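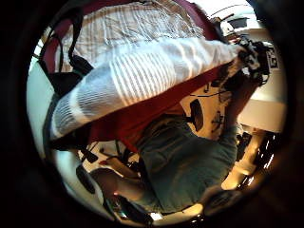

Figure 3. Hand kit on at the end of a striped sleeve, with the office chair and the white table close by.

Section 3: Getting yourself and your station ready

Okay, you've read the safety bit in Section 2 (you have, right?) and you've got a shift coming up on the teaching roster at Tuvetti. I'm Elsa Harju. I was on the returns bench for years before the Unine arms arrived, and I now look after set-up for the day crew, so most of what follows is how I do it myself. Joar Engebretsen wrote the first version back in May and I've kept his numbering where I could, in case you've got his printout pinned up somewhere.

A quick word on what the job is now. The arms take the easy returns: flat boxes, known sizes, label on top. We take everything else, and for part of each shift one of us wears the hand kit and does the sorting the normal way while it records. Those recordings go to Yutong Lu's group at Sitel, and they decide what the arms get to try next. You're still doing returns. You're just doing them with a lump on your hand!

3.1 Before you put the kit on

1. Sign on to the station under your own login. Don't borrow your mate's, even for five minutes. Recordings are filed by login and it's a nuisance to move them afterwards.

2. Set your chair first. Once the kit is on you've really only got one good hand for levers, and I've seen people sink slowly to the floor trying.

3. Clear a space on the table 800 mm wide and 600 mm deep. Tape rulers are in the top drawer.

4. Take off rings, watches and anything dangly. If you wear long sleeves you can leave them down, but button the cuff or push it up past the wrist strap so it can't creep over the kit.

5. Check the battery light. Green is fine. Amber will get you through a short session. Red, swap it.

Note: Loose straps and lanyards go inside your shirt or in the locker. This includes your staff pass. Backpacks stay under the coat hooks, please, and I know the hooks are miles away.

3.2 Putting the kit on

6. Slide your hand in with the fingers relaxed. If you have to shove, go up a size. Aatos Lehtinen keeps the big ones in the cupboard behind dispatch and will happily open it for you.

7. Do the wrist strap up until it's snug, then back it off one notch. You should be able to get a fingertip of your other hand underneath.

8. Make a fist, open it, and make another one. The station beeps twice. No beep means go to 3.5.

9. Hold your hand still over the middle of the table until the screen says READY. Resist the urge to wave at it. We all wave at it.

Caution: Never wear the kit inside the yellow line while an arm is powered. The arm does not know you are a colleague. If you need to reach into its area, hit the pause bar, take the kit off, and put it on its stand before you step across.

3.3 Recording

10. Press the foot switch once to start. The lamp over the table goes blue.

11. Work at your ordinary pace. I went through a phase of doing everything slowly and beautifully, like a cooking show, and Yutong had to ask me very kindly to stop. Fumbles are useful too. If you drop a parcel, pick it up and carry on.

12. Press the foot switch again when you finish a tote. One tote is one recording.

13. Stand up and stretch after 17 minutes. The station will nag you with a chime, and at the second chime it stops recording whether you like it or not.

Note: You can work sitting or standing. Pick one for the session, though. If you swap halfway, stop and start a new recording so the height gets read again.

Note: The kit records while the lamp is blue and only then. Got a personal call, or a chat you don't want kept? Foot switch, lamp off, off you go. If you forgot, tell me before the end of shift and I'll delete that tote. You don't have to say why.

3.4 What counts and what doesn't

This one comes up at every induction, so I asked for it in writing. Your sort rate is not measured while you're on the kit. The station target of 500 items a shift is cut in proportion to your recording time, and that happens automatically from your login (see step 1, I wasn't kidding). Ulla Vuorinen, our shift lead, can show you the adjusted number on her screen if it looks off.

Time on the kit is paid at the trainer rate. It's a separate line on your payslip, marked TCH.

And you can come off the teaching roster. Give Ulla a shift's notice and you go back to mixed returns. A few people have, mostly for sore wrists, and a couple just didn't fancy it. I wasn't keen at first either. I thought I was teaching the thing to see me out the door, and I still have the odd day like that. What's changed for me so far is that I lift a lot less and spend more of the day on the weird stuff, like lamps with no box and the famous single ski.

3.5 When it plays up

No double beep at step 8: loosen the strap, wriggle your fingers right to the ends, try again. Still nothing, swap the battery.

READY never comes: something on the table is too shiny. Bubble mailers are the usual culprit. Move them to the shelf.

Lamp flashing blue and white: storage is full. Finish your tote and call me or Aatos.

Kit feels warm: take it off and leave it on the stand. Tag it, and use the spare from the Kallio room.

Hand tingling or numb: stop straight away, kit off, and let Ulla know. Don't finish the tote.

Cleaning and putting away are in Section 4.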